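Print this post | E-mail this to a friend

The rules we wrote before we let two arms share a table

I've been meaning to write this one up since June, when we finally agreed on a set of house rules for the two-arm bench at Ruvudthorpe. It took far longer than it should have. I blame the kettle, mostly, as every meeting drifted towards it after ten minutes and we'd lose the thread!

The first draft was a monster. It ran to 216 separate rules, a good few of them borrowed from the old Sugden handbook, and I don't think anyone got past the second page (I wrote a fair bit of it and I still skipped the part on cable colours). So we threw most of it out and kept what people would really stick to.

The one I care about most is dull as anything. Every new job gets run in simulation first, start to finish, 400 times, with the starting positions shuffled a bit on each go. If an arm so much as brushes the other one, the count goes back to zero. Pimow, our little scheduling program, keeps the tally, so there's no rounding up when it's nearly lunchtime. I did try to argue for fewer and lost.

Then there's the naming of things. We say "left" and "right" as seen from the front of the table, always, and never "yours" and "mine". You would not believe how many muddles that has cleared up. Log files get the same treatment. We had 1046 of them from the spring with names like "test_new_final", and I spent a very grumpy afternoon going through the lot.

The bit that caused the most bickering was who gets to move. I wanted one arm at a time over the shared part of the table, full stop, and the Farnix lot wanted both going at once to save a few seconds. We settled on a parking rule: whichever arm isn't working goes up high with its gripper open, and stays there until the other has let go and backed off.

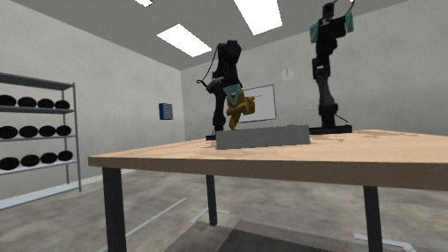
Parking sounds like a fussy thing to write down, I know, but it makes checking a run so much quicker. I can glance at the screen with a biscuit in one hand and know whose turn it is. With the right arm's teal pads up there, wide open and well above the table, all my attention can go on the left one and that lumpy yellow thing it's holding just over the grey block. Lumpy shapes have their own line in the rules too: check the clearance from the lowest point of whatever you're carrying, and forget where the gripper is.

Still to sort out: what we do about long cables, and whether the parking height should be the same for every job. I say yes. I'll put the next version up once we've had the row about it.

Print this post | E-mail this to a friend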